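# Second Life on the Bench

*How the Brunville refurbishment program takes a desktop computer apart, and why it keeps so much of what it finds*

The desktop computers that arrive at the Brunville workshop have usually been retired for modest reasons. A county office replaces its machines on a schedule, or a school closes a lab. Of the 69 towers accepted from the Laston district last August, 17 were judged suitable only for parts. The remainder were put in line for repair, a process that begins with opening the case.

Emiliano Cáceres, who directs the program, asks that every tower be placed on its side before any work is done inside. The board then lies flat, the power supply can be reached without bending, and a dropped screw is easier to recover.

"People expect the difficult part to be electronic," Mr. Cáceres said. "Most of our time goes to cables."

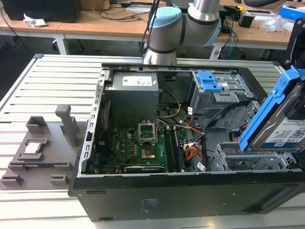 *A desktop tower with its side panel removed. The retention bracket stands open over the empty processor socket, and the memory remains in place.*

The processor receives the greatest care. In many desktops of this type, the contacts are in the socket itself, and they are fine enough to be bent by a sleeve or a careless fingertip. The program's written procedure, prepared by Daryna Nazarenko, gives six steps for this stage. The bracket is to be raised fully. The chip is to be lifted straight up by its edges and set down at once in a place reserved for it - never on the bare bench, and never on top of the power supply.

Ms. Nazarenko revised the procedure after reviewing a year of repair records. Ten boards had been written off for socket damage, and in her view most of them could have been saved by an orderly place to put things. 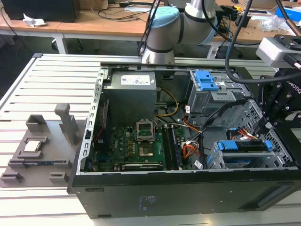 Storage is handled under a separate rule. Hard drives are logged by serial number and erased before a machine is released, and any drive that cannot be erased is destroyed. Plastic rails and latches are kept in all cases. They are seldom sold separately, and a sound tower without them is difficult to finish properly.

Barry Pilkington, who manages the parts room on Pearce Street, regards these small pieces as the real stock of the program. Memory and processors can be bought secondhand in any quantity. A rail for a particular drive bay may have to come from a matching case, and his shelves are arranged by case model for that reason.

Completed machines are tested overnight and then offered to households in Brunville and Laston. Applications for the next distribution are open, and donated towers may be left at the Pearce Street entrance with their power cords attached.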